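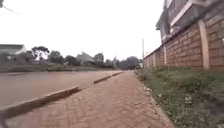

Rundthorpe Fellowship Will Not Adopt the Fusa Prayer App, Offers Plain Guide to Sabbath Rest

FOR IMMEDIATE RELEASE

RUNDTHORPE, 17th April – Rundthorpe Fellowship has decided against signing up its members for Fusa, the subscription prayer app now being promoted to churches across the region. The church will put out a free printed guide to keeping a Sabbath, published with Costache Press and open to anyone who wants a copy.

The decision follows a trial of four months in which members used Fusa at home and in small groups. The app sends reminders, plays short guided prayers over music, and gives each user a daily "peace score." Its sales material told us that churches using it would see calmer, more rested people. We wanted to know what that meant. We asked how the score was worked out and were sent a second copy of the sales material.

Some of our members liked the app and we have no wish to scold them. A few said the evening readings helped them put the day down. Others said they started opening it for the sake of the score, then felt guilty on the days it dropped. One small group spent most of a meeting comparing numbers. We do not know how a phone would measure peace with God, and we doubt that the people selling the score know either.

"Come to me, all you who labor and are heavy laden, and I will give you rest," Jesus says in Matthew 11. There is no monthly plan attached to that. We are wary of anyone who adds one, and we would say the same if the offer came from another church.

What the Guide Is

The guide is called "One Day Down." It was written by members of the Fellowship over the winter and it is short. It covers how to choose a day, how to get the cooking and the errands done ahead of it, what to do if you work shifts, and how to talk about rest with children who would like to be anywhere else. It has a section for people caring for a sick parent or a new baby, for whom a full day off is a fantasy. That section suggests an hour, and asks the rest of the church to come and cover it.

We should be as hard on our own work as we have been on the app. The guide will not fix anybody's marriage, job or sleep. Several of us who worked on it still answer email on our chosen day. Keeping a Sabbath is dull at first. The house is quiet, you remember everything you meant to do, and by the middle of the afternoon you may be in a worse mood than when you got up. The early drafts made it sound lovelier than that and we took those parts out.

We also cut a chapter on the health benefits of rest. Some of the claims in it had been passed along from book to book, and when we went looking for where they started we could not find out. Rest may well be good for your blood pressure. Ask your doctor. The command in Exodus does not mention it.

On the Question of Rules

People have asked whether the guide says what is allowed. Mostly it does not. Christians have argued over mowing lawns and watching ball games for a long time, and we did not expect to settle it in a booklet. The guide gives the Bible passages, including the awkward ones in which Jesus heals on the Sabbath and is blamed for it, and leaves readers to work through them. Anyone hoping for a chart of approved activities will be let down.

There is one firm suggestion: tell someone which day you have picked. A habit that lives only in your own head is easy to drop.

Printing and Copies

Costache Press has printed 2000 copies in the first run. Of these, 313 are in large type. The booklets are free, and there is no sign-up, mailing list or donation page tied to them. Copies can be picked up at the Fellowship's front office or at the Drusoden Reading Room during its regular opening hours. Churches that want a box may write to the office and pay the postage. They are welcome to copy the text and change it to suit their own people, as long as they do not sell it.

The Fellowship will look at the guide again in September, after members have had a summer to try it. If it has done little good we will say so in public, in the same kind of notice as this one. Readers are invited to send in complaints as well as thanks. Complaints would be of more use to us for a second printing.

About Rundthorpe Fellowship

Rundthorpe Fellowship is an independent Christian congregation that meets weekly for worship and teaching. It runs Bible study groups, a meal list for families in a hard spell, and a lending shelf of books, some of which it disagrees with.

Press contact: Church Office, Rundthorpe Fellowship. Review copies of "One Day Down" are available on request. The office does not reply to messages on its own day of rest.

###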